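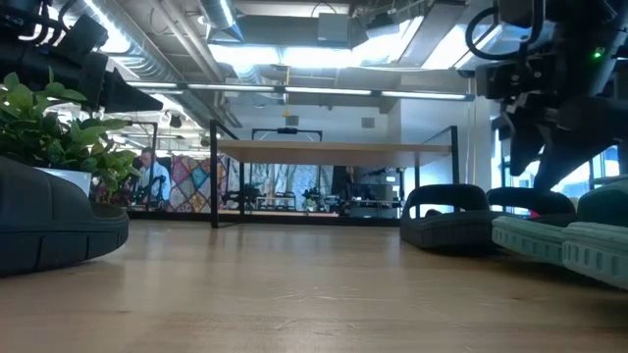

Fig. 1. Slides on the tabletop, shelf unit behind, arm either side.

Robots and Everyday Work
Handout 6: Can a machine put the shoes away yet?
Lecturer: Lavanya Sastry. Lab sessions: Urs Rüegg.
Read before the lab. Bring the worksheet from Handout 5, we use the grasp table again.

Where we had got to

Last time we finished on the dishwasher problem and ran out of time just as the discussion was getting good. Several of you wanted to know why I keep calling loading a dishwasher "hard" when a factory arm can weld a car door to a fraction of a millimetre all night long. The short answer was that the car door arrives in the same place every time. The longer answer is this week's topic, and we are going to get at it through footwear, which I think is one of the loveliest small problems in the whole subject.

The chore is easy to say. There are shoes lying about. There is a shelf. Put the shoes on the shelf, in pairs, toes the same way. A small child can do it (whether they will is another matter) and you have never in your life had to plan it.

Now look at Fig. 1 and try to plan it.

6.1 Finding the pairs

Start with the black slides. One is over on the left of the table and the others are on the right, so before any arm moves, something has to decide which belongs with which. Colour gets you some of the way. It separates black from mint very nicely and then stops helping. After that you need left foot and right foot, and on a slide the difference is a gentle curve in the outline that you see properly only from above or from below. From the side it nearly vanishes.

The mint ones overlap. To a person they are obviously separate objects. To a vision system working from one viewpoint, the near one hides part of the far one, and the system has to guess at the shape of what it can't see. If it guesses badly the fingers close on both soles together.

Terms to know:
Instance segmentation: deciding which pixels belong to which individual object, as opposed to which kind of object.
Occlusion: one thing hiding part of another.
Correspondence: matching a thing to its partner, or to itself in another view.

Volker Reuter's guest lecture in September had a good phrase for the second of these, "the missing half of everything". Keep it in mind when you do question 3.

6.2 Getting hold of one

A slide is open at the heel end and has an arched strap over the front. That gives a gripper a few places to go, and every one of them has a catch.

Strap, pinched from above. Easy to reach. The strap may bend under the fingers, and the sole hangs underneath and swings. Fine for carrying, poor for placing.

Strap, one finger underneath. Secure, but the finger has to find its way into the opening, and getting out again on the shelf needs room that you may not have.

Sole, pinched across the width. Good control of direction. The gripper must open wide enough, and the neighbouring slide must be far enough off to let a finger down between.

Sole, pinched at the heel, top and bottom. Very good for sliding on to a shelf. But the bottom of the sole is against the table, so you can't get a finger there without tipping the shoe up first.

That last one is where two arms start to earn their keep. One arm tips, the other takes hold. You do exactly this with a flat book on a desk, pushing it over the edge or rocking it up with a fingernail, and you do it without looking. When Indira Kamath's students at Chettiar filmed people tidying a hallway, the pre-grasp nudge turned up so often that they gave it its own column in the spreadsheet. We watched some of that footage in Handout 4. If you missed it, ask Urs for the link, it's great fun.

6.3 Reaching the shelf

The shelf board is held on uprights with side rails, which makes the approach from the front the sensible one. A post is a thin, dark, upright thing that a wrist can clip very easily, particularly a wrist with a cable loop on it. The arm carrying the shoe is also bigger than the arm was a moment ago, in the sense that matters for collisions: the planner has to treat the shoe as part of the hand.

And the shoe can hide the shelf! The moment the gripper brings a chunky sole up in front of a wrist camera, the camera may see mostly sole. People get round this with a second camera off to one side, or by remembering where the shelf was and trusting it hasn't moved.

Then letting go. Ask anybody who has worked on placing and they will groan. Picking gets the attention, but a pick ends with the object held firmly and a place ends with the object free, on its own, with whatever small push the opening fingers give it. A slide set down slightly nose-high will settle, and settle crooked. Good enough for a house? We'll argue about that in class.

6.4 What the numbers look like

These come from the Sarnari trials, which Lakshmi Ramasamy has kindly let me use for teaching. Please don't pass them round outside the course, they are from an internal report dated 11/2/23 and she is still writing them up.

The training set was 2,024 demonstrations, each one a person steering both arms through a single shoe from table to shelf. The demonstrations were spread over more than 100 different starting layouts. Testing was 40 full runs, where a full run means clearing the table.

I haven't copied the success rates into this handout on purpose. In the lab you will score the videos yourselves, in your usual groups, and only then see the report's own scores. Expect to disagree with it. In last year's group the biggest arguments were over these cases:

Both shoes of a pair on the shelf, one facing backwards.
A shoe picked up, dropped back on the table, picked up again and placed well.
A perfect pair, but made of two left feet.
Everything placed, and one shoe knocked flat by the arm on its way out.

Decide on your rules before you press play, and write them down. If you change a rule halfway, go back to the first video. This is dull and it is the single most useful habit you can take from the course.

6.5 Learning from demonstrations: what it's good at

I get excited about this part, so bear with me.

The older way of doing the shoe task would be to write out stages: find, match, choose grasp, plan, lift, move, place. Every stage hands a tidy answer to the next, and if the match is wrong, the rest of the chain carries on in perfect confidence with the wrong shoe. You can inspect every stage, and when it fails you can usually say which one did it.

The demonstration way hands over pictures and arm positions and lets a model learn the motion directly. What comes out can be startlingly natural. The nudge before the grasp shows up without anyone having written a nudge, simply from being in the demonstrations. So do small recoveries, where the fingers miss, back off and come in again a little lower. I remember the first time I saw one of those and I made Volker play it again and again.

The weak spots are just as instructive. A learned policy tends to have a feel for layouts like the ones it was shown and to get vague away from them. It may not know that it is finished. It may have no way at all of telling you why it went for the far shoe first. And any odd habit in the demonstrators is learned as faithfully as the good ones: if they always cleared the right side first, so will it, even when the left side is easier.

Vorkex have been mixing the two, with a written stage for matching pairs and a learned one for the handling. Their engineers describe it as a stopgap. I'm not so sure, I think it may be around for a good while. Reading 2 makes the case for it and Reading 3 goes after it fairly hard.

6.6 So, can it do the chore?

On a table, under good steady light, with a shelf that stays where it is and one type of footwear: often, yes, and more slowly than you would. That would have been a bold claim not so long ago and I don't want you to shrug at it.

In a hallway, much less so. Consider what gets added. Laces. Boots that flop over. Wellies with mud on them. A shelf that is already half full. The shoe that is under the radiator. A dog. Somebody coming in and kicking off another pair while the arm is mid-reach.

On the shop floor the picture is rosier, and this surprises people. A shoe warehouse or a returns desk can choose its own table, its own lighting and its own rack. The Carkard returns bench, which we visit in Handout 8, changed the bench before it changed the software. Whether that counts as the machine doing the job is worth a good ten minutes of anyone's time.

Before the lab

1. Using Fig. 1, choose which slide you would move first. Say which arm, which of the grasps in 6.2, and what might be bumped.
2. The left-hand black slide is a good reach from the other black ones. Sketch two ways of bringing a pair together, one using the shelf as the meeting place and one using the table. Which needs fewer grasps?
3. Suppose you may add one camera. Where does it go, and what does it still miss while a shoe is being placed?
4. Write your group's scoring rules for a full run on half a side of paper. Swap with another group and try to find a video that breaks theirs.
5. Choose a chore from your own home that looks easier than this one. Come ready to defend it. (Folding towels is taken, Urs has it.)

Lab kit: bring your own pair of slides or flip-flops if you have them, clean please. We have the shelf.

Next handout: drawers, doors and other things that pull back.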